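27 May 2021 - enclosure, walls and tabletop

Picking up from the last entry. Chevron panels are the subject today, and the state of the white top.
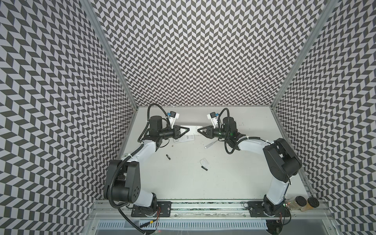

Went round all three walls with the Jakubowski spray adhesive, edges only. The old tape was letting go at the top corners, worst on the left one. Pressed down with the rubber roller, left 15 minutes, pressed again. Don't use the hard roller on the printed side, it polishes the black and then you get a shine under the lights. Found that out on the offcut, luckily.

Pattern match at the corners still not perfect. Zigzags step a bit where left meets back. Measured 4 mm out. Leaving it, the post covers the seam and reprinting a whole panel for 4 mm is daft. If anyone does reprint: file is in the Wamargate folder, the LATER one. The first has the scale wrong and the tiles come out too big.

Print is from Clustano, matt, 200 gsm. Asked them for the same with a wipeable finish, no answer yet. Chase.

Posts: wiped the aluminium down with IPA. Keep the cloth off the print, it lifts the black. Small smear low down on the right wall is me, sorry.

Table top. Scuffs have been bugging me. Tried in this order:
- damp cloth, washing up liquid: nothing much
- IPA: took off some grey, not the specks
- melamine sponge, light: better, but dulls the surface so stopped after one small patch

Specks toward the right side are still there. Don't know if they're in the surface or on it. Could try the Andent cream cleaner, there's a bottle under the sink, test at the very edge first. Wet sanding with 4,000 grit was suggested, I'd rather not, we'd end up with a shiny patch and have to do teh lot.

Option B is a new top. Same white, but ask for the textured one. Need to mesure properly before ordering, the drawing has the old size on it and the cut-out along the front rail isn't shown at all.

To do
- corners again tomorrow, see if adhesive held
- Clustano re wipeable print
- more IPA, nearly out
- correct the drawing!!
- no masking tape on the walls please, it pulls the ink. Blue tape on the posts is fine

Roller is back in the second drawer.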